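Opinion: The Case for the Long Lunch Hour

Wednesday, October 22, 2025

The midday break is among the oldest settled customs of working life, and it has been allowed to shrink without any decision having been taken to shrink it. Employers have not, on the whole, abolished it. Contracts still provide for it and staff handbooks still describe it. What has changed is the expectation attached to it. The break is now treated as time which a conscientious person will give back, and a growing number of people do so every day without being asked.

It is the view of this column that employers should restore a full hour at midday, that they should protect it from meetings, and that they should provide a decent room in which to spend it. The argument is a practical one. It concerns the quality of the afternoon's work, the way in which colleagues come to know one another, and the kind of food which people eat when they are given no time to eat it.

The usual objection is that staff prefer a short break and an earlier journey home. This deserves a serious answer, for in many households it is true. A parent who must reach a school gate by a fixed time will value the half hour at the end of the day far more than the half hour in the middle of it. No sensible policy would take that choice away. The difficulty is that the short break seldom delivers the early departure which was promised in return. Where the midday hour has been cut to thirty minutes, the closing time has a habit of staying where it was, and the time saved is absorbed by correspondence.

The experience of the Varela offices in Pukandale is of some interest in this respect. The site employs 453 people across administration, testing and stores. Until last year its practice was the common one: a nominal break of thirty minutes, taken at the desk or on the way to somewhere else. In February the management introduced a full hour, during which no internal meeting may be called and no reply to a message may be expected. Those with caring duties may still take the shorter break and leave early, and the arrangement is recorded in writing so that it cannot be worn away by custom.

An internal survey carried out after the first months found that 82 per cent of those who replied wished the new arrangement to continue. Surveys of this kind should be read with care. People who dislike a change may not trouble to say so, and a popular measure is not always a wise one. The written comments are perhaps more useful than the figure. Several staff observed that they had begun to speak with colleagues from departments which they had previously known only by their email addresses. Others said that the hour had allowed them to deal with a pharmacy, a bank or an elderly relative without the feeling of having stolen the time.

Not every comment was favourable. The stores team pointed out that deliveries do not stop at midday, and that for the first weeks the burden of receiving them fell on the same few people. A rota was drawn up and the matter was resolved, but it ought to have been foreseen. Any employer who proposes to follow this course should begin with those whose work cannot be put down at noon, and should settle their position before making promises to everybody else.
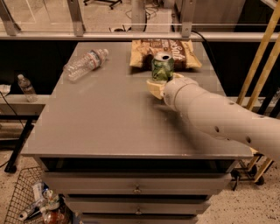
There remains the question of food. A person with twenty minutes to spare will eat whatever is nearest, and in most places of work what is nearest is a vending machine. There is nothing shameful in a packet of crisps and a fizzy drink, and a column which lectured adults about them would deserve to be ignored. The concern is with habit. When the snack becomes the meal, and does so four or five days in each week, a choice has been made by the timetable and the individual has had little part in it. A longer break does not oblige anyone to eat well, though it does make it possible to do so.

The provision of a proper room matters as much as the provision of time. Too many employers have treated the staff room as spare space, to be given up whenever a store cupboard is needed or a new team must be housed. The result is familiar: a narrow counter, a sink, a microwave oven with a queue before it, and chairs which were judged unfit for visitors. People will not sit for an hour in such a place, and it is hardly fair to conclude from their absence that they had no wish for a break.

A good staff room need not be costly. It should have daylight, tables at which 4 people may sit in comfort, a refrigerator of sufficient size, and enough means of heating food that the last person in the queue is not eating as the first returns to work. It should also have a quiet corner – for there are those who have spent the morning in conversation and would like to be left alone. Grinex, which fits out kitchens for offices and schools, has lately begun to offer a plain range intended for this purpose. Other suppliers would do well to consider the same market, which has been neglected in favour of reception areas and boardrooms.

Some will say that the staff canteen was the better answer, and that its decline is the true loss. There is much in this. The canteen offered a hot meal at a fair price and placed the senior and the junior at the same table, or at any rate in the same line. It was also expensive to run, and it depended upon large numbers of people being present on the same days. With working patterns as they now are, few employers could fill one on a Friday. The Zerance business park closed its shared canteen 2 years ago for exactly this reason, and the tenants were unable to agree on a way to pay for its return. It would be pleasant to see the canteen restored where numbers allow. Elsewhere the hour and the room must serve.

It is sometimes suggested that the law should be changed. The present rules set a low minimum, and there is a respectable case for raising it. This column is doubtful that legislation would achieve a great deal on its own. The erosion of the midday break has come about through manners more than through rules: the meeting placed at half past twelve as though the time were vacant, the senior manager who eats at the keyboard, the message marked urgent which could have waited until two. Such habits are set from above and can only be corrected from there.

Directors and heads of department should therefore be seen to leave their desks. They should decline meetings which fall within the hour, and say plainly why they are declining them. They should eat in the same room as everyone else on most days, and should refrain from discussing business when they do. None of this requires a budget or a consultant. It requires a degree of consistency over a period of months, and a willingness to let the telephone ring.

Employers who are reviewing their arrangements for the coming year might usefully put the question to their staff before the winter timetable is fixed, and might begin with a trial in a single department where the work allows it.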